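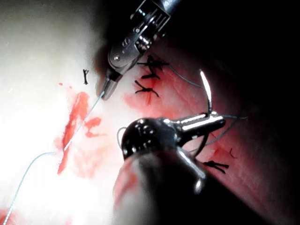

Robot teaching by demonstration is a group of methods in which a person shows a robot how to carry out a task, and the movements are recorded for later use in training. The person may take hold of the arm and move it directly, a method known as hand guiding, or may steer it from a console by remote control, usually called teleoperation.

Hand guiding is common in assembly and packing work, where the arm is light enough to push and the task needs only one tool. It is poorly suited to surgical instruments, whose small wrists are driven by cables and cannot easily be bent from outside. Suturing is therefore taught almost entirely by teleoperation. The operator works a pair of hand controls, and two instruments follow at reduced scale — in the Gruremico console, at a ratio of 3 to 1.

A demonstration of suturing is normally divided into short steps, such as picking up the needle, driving it, pulling the thread through and tying the knot. The Dollow collection holds 400 demonstrations made on practice pads, each labeled by step. Passing thread between instruments is treated as a step of its own, as both sets of jaws must work very close together.

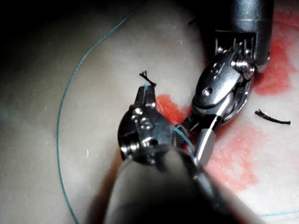

Zanunov has objected that dividing the work in this way teaches a robot the steps but leaves out the judgment between them, and that an operator's pauses and second attempts should be kept in the record. The Tkachuk method follows this view in part. It keeps failed grasps, marks them as such, and asks each operator for 10 full runs without a break.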